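Call for Participants: Home Meal Logging and Portion Estimate Study
Venthorpe Nutrition Measurement Group, Bundell site
Posted 3/19/20

Venthorpe is recruiting adults for a study of how accurately people record what they eat at home. Participants keep a written food log, weigh selected meals on a supplied kitchen scale, and estimate portion sizes before the weights are read. The study compares the two sets of numbers. It does not test a diet, a supplement or a medicine, and no one will be asked to change what they eat.

Background

Food logs are a standard tool in nutrition research, but the error in them is poorly described for mixed dishes eaten from bowls. Soups, stews, grain dishes and cereals are harder to judge by eye than items served flat on a plate. Bowl diameter, wall height and fill level all affect the estimate. An earlier round, run under the working name Harnska, covered plated meals only. The present round, Mansilla, covers bowl meals and uses a revised log sheet. 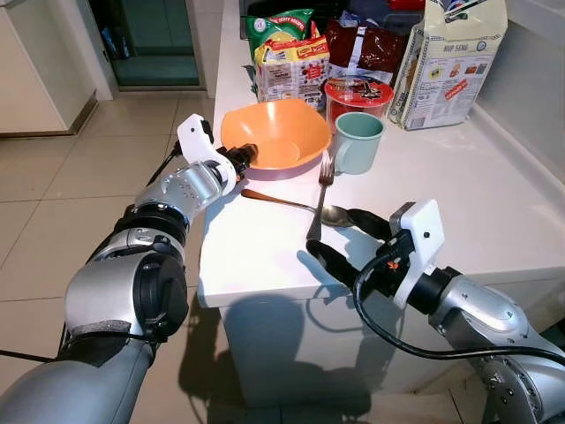
Orange bowl, spoon and fork on a white countertop.

What participants do

The study lasts seven weeks. In the first week you attend an intake visit at the Bundell site, complete a questionnaire on cooking and eating habits, and learn to use the scale and log sheets. From the second week through the sixth, you log all food and drink on two assigned days per week. For one meal on each of those days you also carry out the weighing procedure:

1. Place the empty bowl on the scale and press zero.
2. Serve the meal as you normally would.
3. Write your estimate of the portion, in cups or fluid ounces, in column B.
4. Return the bowl to the scale and write the weight in column C.
5. After eating, weigh the bowl with any leftovers and write the result in column D.

Do not go back and correct column B after reading the scale. Estimates that are far off are as useful to the analysis as close ones. If you miss a meal, leave the row blank and go on to the next assigned day. The final week is set aside for returning equipment and a closing interview, which may be done by telephone.

Who can take part

You may apply if you:
are 18 or older
eat at least one meal a day at home
can read and write English well enough to complete the log
can stand or sit at a counter or table to use a scale
have not taken part in Harnska

You may not take part if you are on a medically supervised diet, are being treated for an eating disorder, or live with someone already enrolled. Training in dietetics or professional cooking does not rule you out, but must be stated on the application.

There are 88 places. Applicants are sorted by age band and household size, and places are filled within each group in order of receipt. Once a group is full, later applicants go on a waiting list.

Equipment

Each participant receives on loan a digital scale with a capacity of 3,000 grams, a set of measuring cups and a binder of log sheets. You use your own bowls and flatware – we do not supply these, as a familiar bowl is part of what is being measured. At intake you will be asked to write down the rim diameter and height of the two bowls you use most often.
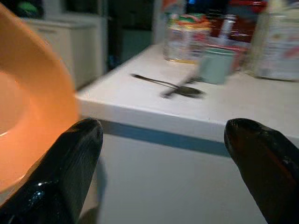 One participant in the earlier round wrote on the exit form that guessing was easy for the first few meals and got harder once the scale had proved the guesses wrong, and asked that the next group be warned to expect this. The comment has been added to the intake talk. A drop in confidence during the second or third week is common and is no reason to withdraw.

Payment

Participants are paid in two parts: half after the third week of logs is received, and the rest after the closing interview. Payment is for completed log days and does not depend on how close your estimates are. Bus fare or parking for the intake visit is refunded on receipt.

Data handling

Log sheets carry a participant code and no name. The list linking codes to names is kept separately and destroyed when the study closes. You may withdraw at any time without giving a reason, and you will be paid for the log days completed up to that point.

How to apply

Application forms are available at the Bundell front desk or by mail from the Venthorpe study office. Mark the envelope "Mansilla". Intake visits will be scheduled by telephone – please give a number where you can be reached during the day. Applications close at the end of May.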